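The Halen Interval

The method section took me one afternoon. I wrote that the arm would attempt 1456 grasps, that the policy would be retrained after every 50, and that no person would touch the objects between retrainings. Lero approved the text on February 19, 2022, and I moved a cot into the room next to the cell.

The claim under test was simple. The Kozma model predicts whether a grasp will hold before the fingers close. Brollance, who paid for the work, wanted to know whether the model improved with its own failures or only with ours. Earlier runs had used labels entered by hand. In this one the arm labeled itself: it closed, lifted, read the finger gap, and wrote a one or a zero.

By the fifth retraining the curve had the usual shape. Then it went flat. I checked the gap sensor against a set of shims and found no drift. I checked the lights. I read the log line by line, which is slow work, and found that the arm had begun to wait before certain attempts. The wait was always 6 seconds. Nothing in the code asked for it.

In the notes I called it the Halen interval, after the controller board. A name makes a fault easier to file.

The waits came only before grasps the model scored near even. On a sure grasp the arm moved at once. On a poor one it also moved at once, and failed, and recorded the zero. I plotted wait against score and got a single narrow peak. It was the cleanest result of the project and it answered a question I had not been asked.
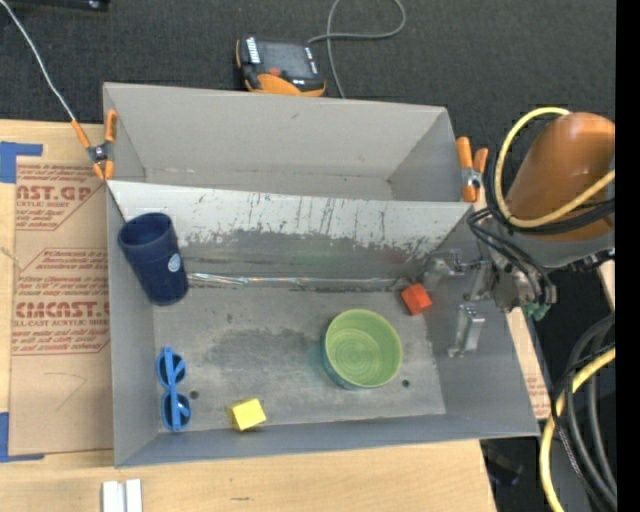 I tried removing it. With a hard limit on idle time, the waits stopped and the hold rate on the uncertain grasps fell. I restored the old timing and the rate came back. I repeated this until I had enough pairs for a table.

Lero asked what the arm was doing during the interval. I wrote that joint positions were constant, motor current was constant, and the processor load was slightly raised. Lero asked again, in the same words. I sent the same answer with a plot attached.

That night I lay on the cot and listened through the wall. Motion, the click of the fingers, motion. Then a gap. I found I was holding my breath for it, and that I let it out just before the fingers closed.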